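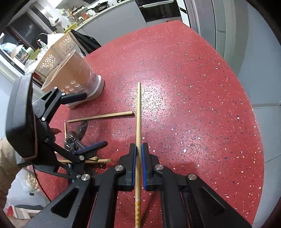
*Undance*, issue 40

# Fair Wear and Tear

The tenant in the second-floor flat told me the chopsticks had come with the place. I wrote down "tenant states" and then the rest of it. I always write "tenant states". In eleven years with Colturent I have written it so many times that my hand does it in one movement, like a signature.

"All of them?" I said.

"Every one," said Wenceslao Farías. "They were in the drawer when I moved in. I never liked them. I've got my own."

"Where are your own?"

He looked at the table. It was a red table with white flecks in it, the sort of thing you would choose if you wanted never to find a dropped pill again, and there were pale wooden sticks lying about on it. Some of them were chopsticks and some I wouldn't have sworn to. He picked one up, turned it so I could see a bit of faint yellow pattern near the thick end, and put it down again.

"That one's mine," he said. "I think."

The file was number 3819 and the deposit was 600. The landlady was a Mrs Somebody who lived out at Furkham and had never, as far as I knew, met a tenant she would have had to tea. She had sent us her own inventory, typed, with her own remarks in brackets. *Kettle (good). Curtains (lined). Chopsticks, wooden, patterned, full set (sentimental).*

I don't believe in sentimental. I've had it claimed on a washing-up bowl. People discover they were very fond of a thing at the exact point where somebody else might have to pay for it, and I have never once seen the word in an inventory at the start of a tenancy, where it might have done some good. Hers was at the start, I'll give her that. Or it was on the copy we'd been sent, and that copy had arrived in February, and he'd moved in well before.

"Do you want to know what I think?" said Mr Farías.

"Not for the form."

"I think she's never counted them."

He had lived there three years. He mended accordions, or said he did. There was no accordion in the flat and when I mentioned it he said well no, they're at the workshop, would you keep your accordions at home, and I said I didn't have any accordions. He offered me coffee. I said no. On a check-out you say no to coffee. A clerk called Gaete, who had trained me and who I otherwise had little time for, used to say that a cup of coffee costs a landlord forty quid on average, and though I never saw any workings for that figure I've stuck to it.

So I did the bedroom, and I did the bathroom, where somebody had gone over the grout with what I'd guess was a toothbrush, and I did the hall. Scuff, scuff, small hole, filled. I noted "filled, not painted". He followed me with his hands in his pockets.

"That hole was there," he said.

"Filled?"

"No, I filled it."

"Then you've improved it," I said, and he looked so pleased that I was sorry I'd opened my mouth.

I left the kitchen till last. I do it on purpose. Bedrooms have a bed in them and that's usually the end of it, but people keep adding to a kitchen, and lending out of it, and bringing things back from other people's houses with foil on, and after three years you could put a landlady and a tenant in there together and neither could tell you truthfully whose sieve it was. There's a wire strainer hanging on the wall of that kitchen, by the cooker. She had it down as hers. He said it was his aunt's. I wrote "strainer, round, 1, disputed", and moved along to the pots.

The wok: his. The pot with the lid: hers, he said, and she could have it, it stuck. The small gold pot was his and he moved in front of it when he said so. The rice cooker was hers (good). A little yellow bowl was on neither list.

"Whose is that?" I said.

"I thought it was hers."

"It's not down."

"Then I suppose it's mine," he said, doubtfully, as though I might be catching him out with a free bowl.

He'd started packing, after a fashion. What he had done was put everything into clear plastic bags and pile the bags on a storage rack, a beige plastic thing with flowers punched out of it, until the top of it was heaped and he'd had to start poking them in underneath. His black coat hung off the end. I asked him when the van was coming and he said there was a man. I asked what man. He said a man with a van. I've heard of that man. He has let down tenants all over this town and I have never met anyone who has seen his van.

"And the rack?"

"Mine. Who'd say that was theirs?"

She had, as it happened. *Rack, cream, floral (useful).* I turned the page over so he wouldn't see it.

Then we sat down to the chopsticks, because there was nothing else left to do. I wanted to match them up. He wanted to tell me about the time the boiler went. We did both. I laid them out in twos by the pattern and the taper, and he talked, and every so often he'd reach across and undo one of my pairs, very gently, and say no, look, that one's a shade fatter.

It was a shade fatter. I was annoyed at how right he was. A man who can see that, I thought, knows perfectly well which are his.

"What's in the tub?" I said.

He pulled it over. It was one of those white plastic caddies for keeping cutlery in, the kind you can half see through, with some printing on it that had mostly given up. He looked inside for longer than it needed.

"Pizza cutter," he said. "And two more."
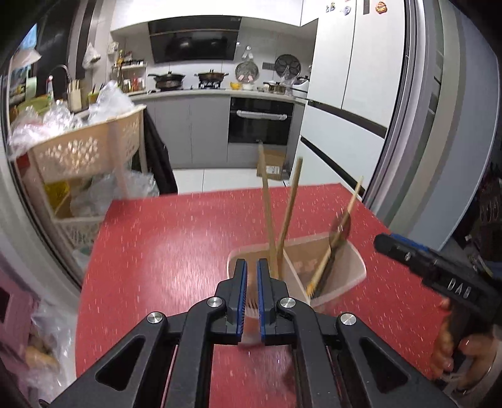

## Second visit

I shouldn't have gone back. There's no second visit in the procedure. There is one visit and then a letter, and the letter for file 3819 was already drafted, with a deduction in it for an incomplete set. But I'd rung Furkham to confirm what a full set was, and Mrs Somebody had said, "Well, how many has he got?"

"I'd need the figure from you first," I said.

"It's a full set."

"Of how many?"

There was a wireless on at her end. She turned it down, I suppose to think better.

"They were my brother's," she said. "He had them off a boat."

I asked what boat. You'd have asked as well. She said he'd worked on the boats and come home with all sorts, and half of it was rubbish, and the chopsticks he'd kept in a tin and brought out at Christmas to make the children laugh, and that she'd left them in the flat by mistake when she first let it and hadn't liked to make a fuss. I wrote "landlady states". I'll admit that I don't write it as often as the other one.

I'm not saying I believed her. People come up with boats. But she hadn't told me a number, and it would have been very easy to tell me a number. If it were me, and I was lying, I'd have said ten pairs and sounded cross.

Mr Farías let me in with a roll of tape round his wrist. The bags were still on the rack. The coat had gone because he was wearing it.

"The man?" I said.

"Tomorrow now."

I asked him whether there had ever been a tin.

He didn't say anything for a bit. He went and ran the tap for no reason I could see and turned it off again. Then he said there had been a tin, yes, a square one, and that he'd been using it for accordion reeds, and it was at the workshop, and was the tin on the list? I looked. The tin was not on the list.

"Then it doesn't matter," he said.

"It was her brother's," I said, and then, because I'd heard myself say it as if it were a fact, "She says."

He sat down in his coat. He drew the caddy towards him, took out the pizza cutter and laid it to one side, and took the two long sticks out after it and put them with the rest, and started going through the lot without asking me. He didn't pair them. He made one heap, and now and then he'd hold one up to the light from the window and put it apart from the others, near his elbow.

"These are mine," he said at last, meaning the few by his elbow. "I bought them at the shop on the corner. They're rubbish. The ones in the drawer I did like. I told you I didn't."

"You did tell me that."

"I thought if I said I liked them you'd think I had taken some."

I would have. I didn't tell him so.

"Could you get the tin?" I said.

He said the workshop was across town and it was raining. I said I had the car. On the way he talked about bellows, and I waited for him to get something wrong, though I don't know the first thing about bellows and couldn't have caught him if he had. The workshop was over a tyre place, up an outside stair. He had three keys and it was the third.

There were accordions. I stood in the doorway and looked at them, on the shelves and on the floor and one on the chair with its straps hanging down, and I was still, God help me, wondering who he had borrowed them from.

"Mind the step," he said, and went in to look for the lid.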